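# Open day at Grisier: an afternoon beside the robot arms 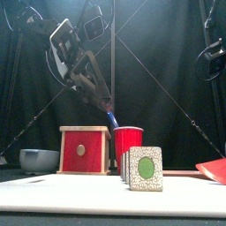
*Page last changed: February, Tuesday, 24 lines revised*

The robotics workshop at Grisier opened its doors to the public for one afternoon in February, and the line for the demonstration room reached the stairs before 2 p.m. Visitors went in small groups and stood behind a strip of tape while the arms worked at a white table in front of a black curtain.

Hala Zoubi runs the workshop. She kept her introduction short and told people to watch the fingers of the gripper and the rim of the cup.

The task sounds dull when written down. An arm takes hold of a long, slender blue object and brings the lower end to a red plastic cup. The cup is taller than it is wide, and its mouth leaves little room for a bad angle. A gray bowl, a red box with a round wooden knob and a row of patterned tiles share the table, so the arm has other things to stay clear of.

"People ask for the fast version," Zoubi said. "We run it slow when there are guests."

The group calls its control software Clukura. Ziad Haddadin, who wrote much of it, said the log held 3958 attempts at table tasks by the morning of the open day, 414 of them with the cup. A camera mounted near the wrist is one of the things his team adjusts most often, he said. A small change in its angle can cost them a morning.

Visitors asked about jobs, about price and about whether the arm could load a dishwasher. Haddadin said no to the last one. Plates are next year's problem -- and glasses come after plates.

Cempaka Siregar had come with two students from Farah, a technical school across town. She wanted them to see the cables and brackets up close. One of them spent most of the visit asking how the tiles were chosen.

The workshop gave out 100 tickets and plans another open day in the fall.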